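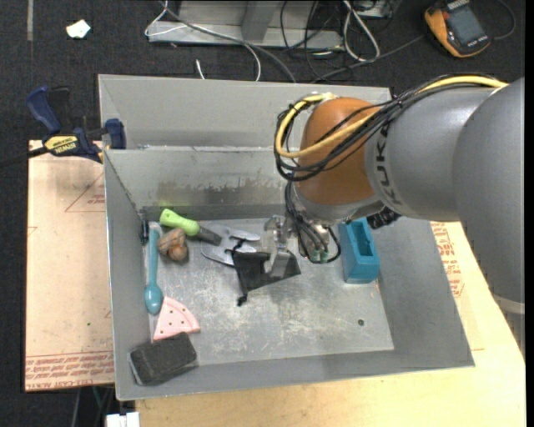 金属槽内平铺的黑色布制束口袋,袋绳垂在左侧,后方为一件绿色手柄的手工具

束口袋,又称抽绳袋、拉绳袋,是一种在袋口穿有绳带、拉紧绳带即可收拢袋口的软质袋子。较小的束口袋多用于存放首饰、眼镜、充电线、小型工具及配件,较大的可作鞋袋、洗衣袋或背包。束口袋不设拉链和硬质框架,不用时可以摊平或折叠,常与工具箱、抽屉和收纳槽配合使用。

目录
1 名称
2 结构
3 材料
4 制作
5 用途
6 在工具收纳中的使用
7 清洗与修补
8 收藏与研究
9 参见

名称

“束口”指用绳带把袋口收束起来。各地叫法不一,有的以绳命名,如抽绳袋、拉绳袋;有的以用途命名,如首饰袋、鞋袋、杂物袋。日语称“巾着”,英语中较小的称为 drawstring pouch,较大的称为 drawstring bag。旧时汉语里的“荷包”有一部分也采用抽绳收口,但荷包还包括翻盖式、扣合式等样式,两者不完全等同。

商品名称中常见“绒布袋”“防尘袋”等说法。前者说的是面料,后者说的是功能,两类商品中都有不使用抽绳的款式。

结构

束口袋由袋身、穿绳通道和绳带三部分组成,部分款式另有绳扣、里布或底片。

袋身最简单的做法是将一块长方形布料对折,缝合两侧,得到没有厚度的平袋。平袋在装入物品后会鼓起,空置时则完全摊平,边角呈三角形或方形。若在底部两角各缝一道短线,可以形成平底;若另裁一块圆形或椭圆形底片,则成为筒形袋,能够直立。

穿绳通道位于袋口或略低于袋口处,由布边向内翻折后车缝而成。通道紧贴袋口时,收拢后顶部较平;通道低于袋口时,收拢后上方会散开一圈褶边。登山和露营用品中也有以织带环或金属气眼代替通道的做法,绳子露在外面,便于更换。

绳带的穿法主要有两种。单绳式只用一根绳,从通道一侧穿入,绕行一周后由同一侧穿出,两端打结,拉动时袋口向一侧收紧。双绳式用两根绳,分别从左右两侧穿入并绕行一周,向两边同时拉动即可收口,受力较为均匀。单绳式结构简单,多见于小袋,松开时绳端常垂在袋子的一边。

绳端通常打结,以防绳子缩回通道。常用的有单结和八字结,也有在绳端加装珠子、皮片或塑料绳尾的。绳扣又称弹簧扣,按压后可沿绳滑动,松手即固定,适合需要频繁开合的袋子。

材料

棉布和帆布是较常用的天然面料。薄棉布透气,适合装鞋和衣物;帆布较厚,耐磨性较好,但收口时褶皱粗,袋口不易完全闭合。麻布外观粗疏,多用于干货和礼品包装。

绒面织物触感柔软,多作首饰和眼镜的保护袋。绒面容易粘附毛絮,与带尖角的金属件放在一起时可能勾丝。

尼龙和涤纶面料重量轻,吸水少,摊开后面料较滑。带涂层的品种有一定防泼水能力,但水仍可从袋口和针孔渗入,不能视为防水容器。网布制成的束口袋便于辨认内容物,也用于清洗和晾晒。

颜色方面,小型杂物袋以黑色、灰色和藏青色居多,油污和划痕在深色布面上不太明显。深色袋的缺点是在昏暗的箱底不易找到,一些使用者会在绳端系一段彩色布条。

绳带可用棉绳、涤纶编织绳、蜡绳或缎带。棉绳打结后不易松脱,涤纶绳顺滑耐用,缎带多见于礼品袋。绳带与通道的宽度需要相配,绳太粗会卡住,绳太细则收口后容易自行松开。

制作

家庭制作束口袋一般只需布料、绳带、缝线和一枚安全别针。以单绳平袋为例,步骤如下。

裁取一块长方形布料,长度为成品高度的两倍再加上缝份和通道用量,宽度为成品宽度加缝份。布料正面相对对折,缝合两侧,其中一侧靠近袋口处留出开口作为穿绳口。将穿绳口两边的缝份向内折好并车缝。袋口向外翻折两次,沿折边下缘缝一圈,形成通道。把袋子翻回正面,将别针别在绳头上,推入通道绕行一周后拉出,两端对齐打结。

布边需要锁边或作来去缝处理,否则长期使用后毛边会脱散,线头缠入绳中。尼龙绳的断口可以用火略微烧熔,棉绳的断口则用线缠绕或直接打结。

Kavthorpe 的制袋作坊 Ternelari 在其手工讲义中把通道净宽定为绳径的两倍以上,并建议在穿绳口两端各回针一次。讲义由罗斯维塔·卡斯滕(Roswitha Kasten)编写,收有 450 种袋型的裁片图,其中单绳平袋列在第一章。

用途

日常生活中,束口袋用于分装旅行衣物、鞋、洗漱用品和电子配件。棋类和桌面游戏用它存放棋子与骰子,也用来进行不看牌面的抽取。厨房中可装干豆、香料和茶叶,细密的小布袋还能作煮汤用的料包。

零售业把束口袋用作包装,常见于首饰、皮具、耳机和便携餐具。袋面可印商标,也可缝织标。由于能够重复使用,这类包装袋往往在商品之外另有用途,例如装钥匙和零钱。

学校中使用的束口袋多为较大的双绳式,绳端固定在袋底两角,兼作背带,用于携带运动鞋和体操服。

在工具收纳中的使用

手工具和小型金属件放在同一容器中时容易相互磕碰,束口袋可把其中较小或较易丢失的部分单独收起。螺丝、垫圈、钻头和内六角扳手适合按规格分袋,袋外系标签。刀具、凿子等带刃口的工具不宜直接装入薄布袋,刃口需要先套上护套。

金属槽和金属箱耐磕碰,但内壁和底面使用日久会出现划痕与污渍。布袋直接放在这样的底面上,会沾上金属粉末和油渍,面料较薄的还会被毛刺刮破。常见的处理办法是在槽底铺一层橡胶垫,或把布袋集中放在一个浅盒内。底部开有孔洞的槽,摆放时需使绳端避开孔口。

空袋与工具混放时,袋身摊开后会遮住下面的物品,长绳也容易绕住手柄。维修技师卢茨·布施曼(Lutz Buschmann)在为 Albers 工具库编写的整理手册中要求,空袋一律对折后以自身的绳子绕扎,竖放在箱子前侧;装有零件的袋子袋口朝上,绳端压在袋身下面。该手册列出工具和配件 2,806 件,其中 553 件规定以束口袋存放。

布袋不能缓冲较重的撞击。量具、镜片和其他精密物品除装袋外,还应另用硬盒保护。

清洗与修补

棉布和涤纶束口袋一般可以机洗。洗前应清空内容物,翻出里面,抖去袋角积存的碎屑,并把绳子拉平打一个活结,以免绳端缩入通道。绒面袋宜手洗,晾干后用软刷顺毛刷理。带涂层的面料不宜高温烘干。沾有机油的布袋应与衣物分开洗涤。

绳子缩入通道后,可隔着布料逐段推挤,使绳端移回穿绳口;无法推出时,将绳子整根抽出重新穿入。较方便的换绳方法是把新绳与旧绳首尾缝在一起,抽出旧绳时新绳随之穿过通道。

袋角磨破可在内侧衬布后车缝。通道处的破损多由绳子反复摩擦穿绳口造成,可拆开原线,补一小段斜纹布带后重新缝合。

收藏与研究

Zodach 的织物陈列馆设有束口袋专柜,藏品 666 件,以布制杂物袋、钱袋和工具袋为主,按收口方式编排。编目由边娜莱(Na-rae Byun)与赖莫·努尔米(Raimo Nurmi)完成,采用“单绳”“双绳”“外露环”和“其他”四个类目,带翻盖的荷包不在收录范围之内。

吉滕德拉·辛加尔(Jitendra Singhal)在该馆馆刊一月号上撰文,对其中的工具袋作了专门记述。文章认为,工具袋的磨损集中在袋角和穿绳口,袋身中部往往保存较好,因此许多旧袋曾被裁去底部重新缝合,现存高度并不等于原高。编目表据此增加了“改缝”一栏。

参见

荷包
背包
收纳箱
工具卷袋
绳结

本条目最后修订于2026年9月17日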